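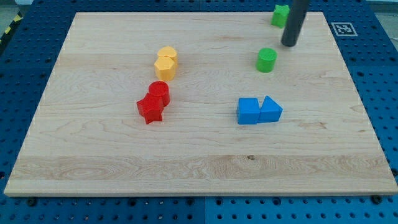
Stondex: a word list of everyday colour names

Version 2, July 9, 2021

Stondex is a plain-text collection of 3,169 colour names in English, the kind people use when they talk about paint, jumpers, bikes and birds. Ming-te Cheung started it as a spelling list for a crossword tool, and it grew and grew (we kept finding lovely ones!). I'm so pleased to have it out where other people can use it.

What you get

names.txt – one name per line, lower case, UTF-8
groups.txt – each name again, followed by a tab and its colour family
odd.txt – 200 names we couldn't agree on, with both our guesses

Names with more than one word keep their spaces, so you'll find "duck egg" and "bottle green" as you would write them. Hyphens stay only where both of us would put one. British spelling comes first throughout. If you need "gray", swap it in yourself, but watch out for "greyhound", which is in there too.

How the names were picked

We read through old knitting patterns, seed packets and garden notebooks, wrote down every colour word, and then each sorted the whole lot alone before comparing. A name had to turn up in at least two places to get in. The families were the fun part – teal took us most of an evening, and it now sits under green. Mustard went to yellow without a fight.

Known gaps

Blues are very well covered. Browns are thin, and there is hardly anything for metallic shades. There are no colour values in any file, so please don't treat the families as measurements. Five names from the Prindska list were left out of this version and should be back in November once I've checked their spelling.

Using it

Load either file with anything that reads text. Henia, our little name-guessing game, reads groups.txt straight off, and so will most spreadsheets if you tell them about the tabs.

Free for any use. A mention would be nice. Send new names, especially browns, with a note of where you found them.

Hiu-tung Kwok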